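Went to the Domum open day on 16/06/2020. Notes in a few posts, mostly on the two-arm bench, as that's the one I came for.

The bench runs Aria, their controller for paired arms. Both arms bolt to one frame on a plain wood table, and each has its own wrist camera. Control loop is 1000 Hz per the handout. Camera latency is 60 ms, and I'd like to know how that was measured.

Task of the day was sorting packaged goods into a wire basket. Clear film is a poor choice if you want a clean depth image. Good choice if you want to learn something.
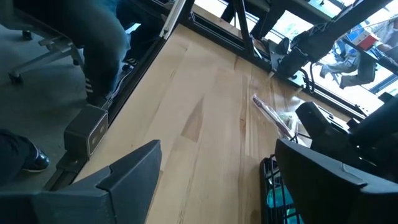 Pitkänen replied that clear packaging is manageable with polarized light, and that the grip is the harder problem: film slides over whatever is inside it, so the fingers close on slack. Fair point. I asked at the bench and got no figure for slip.

Figures I did get: 289 training runs for this task, all by teleoperation. Planned total is 3000. No held-out set of objects so far, which I'd fix before collecting more.

Cakero had the next bench over with a single arm and a suction cup. Faster cycle on flat boxes. They weren't set up for anything in a bag, so no direct comparison.
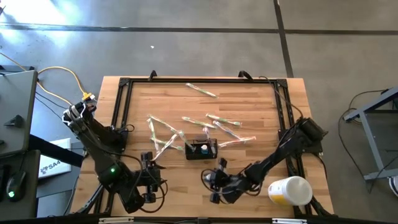

Layout matters more than the handout suggests. Two arms mounted at the corners share the middle of the table, and that's where collision checking eats time. With toothbrushes overlapping beside the basket and the bottle already standing in it, the planner has a narrow set of approach angles. I'd start with single items, well apart, and log failures by angle before moving on to overlaps.

Asked whether Aria hands an item from one arm to the other. It can, but the feature was off for the demo.

Handout has no failure rates. I've written to Domum for the logs and will add to the thread if they send them.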